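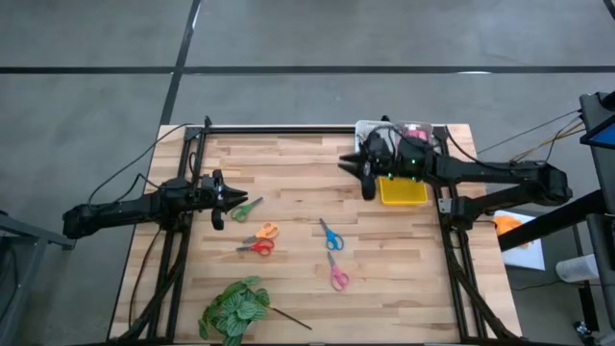
Yaqin Du thinks the rulebook is too long, and said so twice before I had my coat off. The first version fit on one sheet and people read it, was the argument. The current one runs to 422 lines, and people search it for the word "except."

The author of most of those lines is Graça Veloso, and she took the criticism the way you take weather. She has been writing and rewriting the working rules for the arm tables at Hurnbridge for long enough that she refers to old versions by their mistakes. There was the one with two Rule Nines. There was the one that required the operator to keep both hands on the controls while pressing the stop button.

"That lasted a month," she said. "People were very polite about it."

I had come expecting to talk about safety, which to me meant fences and yellow paint. Veloso does have a safety section, and it is the part she's least willing to be amusing about. Hands stay off the table while the arms are live. If you need to move something, you say "hands," you wait to hear "stopped," and then you reach. Saying both halves yourself does not count. She had to add that.

"I'd love to tell you it was a clever bit of drafting. It was a Friday-afternoon sort of sentence. I wrote down what I'd just watched someone do and put 'don't' in front of it."

The rest of the book deals with a quieter problem: how to run the same task many times, with different people, and end up with records that can be compared. The project keeping her busy, called Pestent, has 1638 logged runs so far. Each one has a form. The form has a box for comments, and the comments box has its own rule.

"'Went fine' is banned," she said. "So is 'weird.' You may write that the grip slipped, or that you stopped the run. You may not write that the robot was in a mood."

I asked whether anyone had.

"I have a folder." 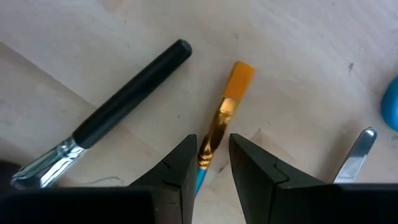
She is strict about forms and surprisingly relaxed about almost everything else. The Datalside guidelines, which her group borrowed from in the early days and which she still keeps in a binder, wanted every object placed on a printed grid. Veloso dropped the grid after 120 runs. Her rule now says to put things down the way a person would put them down, then leave them alone.

"The second half is the hard part. People can't help it. They straighten. You ask someone to scatter a few tools and they step back and look at it like a table setting, and in goes the hand."

So there's a rule against straightening, with a subclause on nudging. Du considers the subclause a low point in the history of the laboratory. Veloso considers it the best thing she's written.

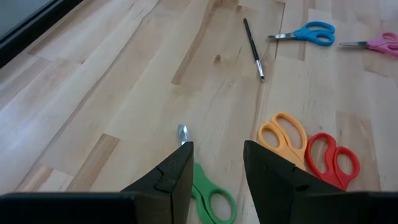
What counts as a fair start has taken up more of her time than any question about the machines. An early draft said that objects must be clear of one another, and it made for easy runs and dull records. The present wording allows contact, provided it isn't arranged for effect. An orange pair of scissors lying practically against a red pair is allowed. So is having the wrist camera lose sight of both sets of blades behind a gripper finger, though the rules ask the operator to check a second view before closing on anything. "If all you can see is handles, you know where the handles are," Veloso said. "I had to fight to keep that sentence in. I was told it was obvious. Then I was asked what it meant."

She reviews the whole document every November, a custom that began as a deadline she missed. Anyone who works at the tables can propose striking a rule, and the proposer has to say what the rule was for. If they can't, Veloso looks it up. If she can't find out either, it goes.

Last year that took care of 50 lines.

"And how many did you add?" I asked.

She offered me coffee. 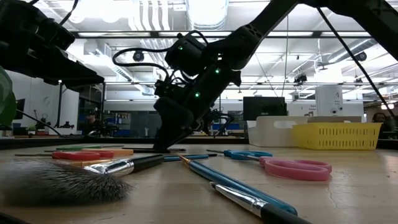
*One arm down at the table, the other held clear. Brushes, scissors and a blue marker share the work surface.*

Two arms on one table bring their own chapter. The principle is simple enough: unless the task calls for both, one works and one waits, and the waiting arm stays up. Writing it took three meetings. The sticking point was "waits." One camp wanted a fixed parking position, the other wanted operator's judgment, and the compromise says the arm should be held "clear of the work," with a footnote on what clear means. The footnote refers you to the chapter.

"I know," said Veloso. "It's on the list for this year."

Du's proposal for the review was already pinned up near the kettle. It suggests striking the comments rule, the nudging subclause and the footnote, and it gives the purpose of each, as required, in neat handwriting. Under "purpose of nudging subclause" it says: "to stop me."

Veloso has marked that one as correctly filled in. She is keeping the subclause.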